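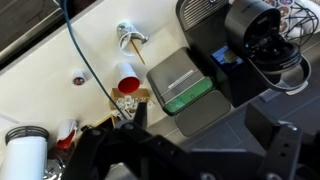
3.2 Coffee habits in the shared kitchens

The survey received 1,957 answers from office workers in Distton and Vindasside. Most of them drink the first cup before the work starts. In Vindasside the single-serve machine was preferred for speed, while the Distton workers complained more often of the taste.

Figure 2. Single-serve coffee maker on a kitchen countertop.

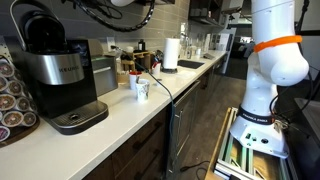 3.3 Waiting time and conversation

We asked also how long the workers stay in the kitchen. Persons who waited for a cup spoke with a colleague more often than those who brought coffee from home.

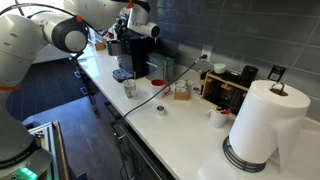
The effect was weaker in May, when the Gultwood offices were partly closed. Age had no clear influence on it.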